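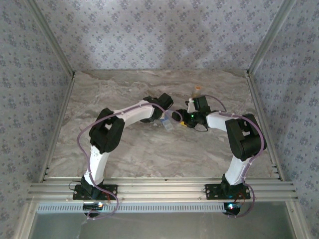

Both arms over the marble top, May.

We got 58 examples recorded before lunch, and I threw out nine. Most of the bad ones were my fault. I steer the left arm too fast and Pramila, on the right, has to wait for me.

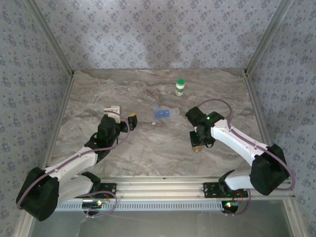
After lunch we swapped sides and I slowed down. Pramila wants the small things put down somewhere new before each run, so the model doesn't just learn one spot. It takes longer. Three more batches to do before we train again.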